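双臂工作台采购日记(图集)

一月份开始弄这件事的时候,我以为填两张表就完了,哈哈,太天真了!这一页把我们选设备、算预算、摆位置的过程攒在一起,给同样准备下单的朋友翻一翻。写得比较随意,想到哪儿说到哪儿,价格和型号以你自己拿到的报价单为准哦。

先说人。我管钱和排期,Muammer Dönmez管装和调,Maricica Mocanu负责跟供应商来回磨(她磨价的本事我真服)。三个人一张共享表格,现在已经长到我自己都不太愿意往下拉了。

报价我们问了三家:Restia、Zisix,还有Dobre。Restia回得最快,周四下午发的邮件,当天傍晚就收到了,但是报价里没写线缆和备用夹爪手指,得追着问才补上。Zisix的单子最细,连螺丝都单列,看得人眼花,不过我后来反而喜欢这种,改预算的时候一行一行删就行。Dobre便宜,交期偏长,而且只肯整套卖,我们已经有桌子了,再买一张没地方放,只好放弃。

最后机械臂走的Zisix,铝型材找Restia单买。型材那一单我一共改了4次尺寸,每次都是量完桌子才想起来还要给安装支架留位置……建议大家先把支架的图纸要到手再量,别学我。

说说钱。大头是机械臂,这个没什么好讲的,按合同走。真正让我头疼的是零碎:固定件和转接板花了573欧,线缆、线槽、扎带加急停按钮又是687欧。我原来给这两项合起来留的预算还不到一半!Muammer看到表格只回了我一句“早跟你说过”,好吧,他确实说过,而且是在邮件里说的,我还翻到了。

最省的是练习用的物件。别一上来就买专业测试套件,厨房用品店逛一圈就行。我们挑了彩色量杯,每只颜色不同,带手柄,形状又不规则,夹起来够有难度,跟人说“拿红的那只”也不会搞混。量杯加收纳盒一类的小东西,全部算下来大约199欧,里头还包括备用的一份。

场地也要算进预算里。我们铺的是块状地毯,搬东西倒是不怕磕,可是走线就得提前想好,不然满地都是线。地垫我也单列了一行,带警示条纹边的那种,比普通的贵一点,买了不后悔。显示器支架放桌子侧面,调试的时候扭头就能看,比放在后面方便多了。

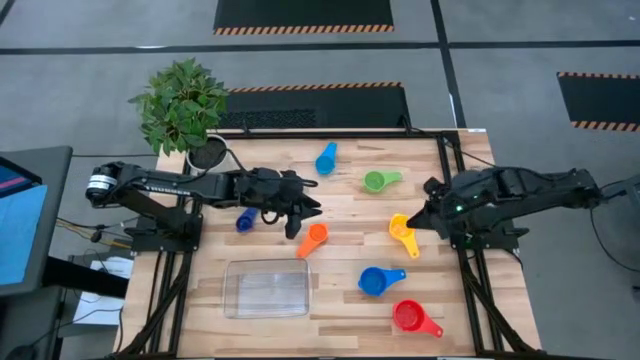

量杯夹取练习台:左右两只黑色夹爪,浅色木桌面,透明方盒还空着。左后角那盆绿植也在桌上。

选桌面的时候我纠结过要不要换成纯色的,看着干净嘛。后来还是留了木纹,省下一笔,先用着,真影响识别再铺一层垫板,垫板的钱我已经偷偷写进下一季度了。

还没买的:备用夹爪手指两副,再加一个能锁的工具柜。Maricica说工具柜可以跟Sturura项目组合买,运费平摊,我正在等他们回话。Zisix那边的保修延长要不要加,我们三个意见不统一,Muammer说加,我说先看看第一年的情况,Maricica说谁再改表格谁请喝咖啡。

想要那张预算表空白模板的,在下面留言就好,我整理完发上来,周末前应该能弄好!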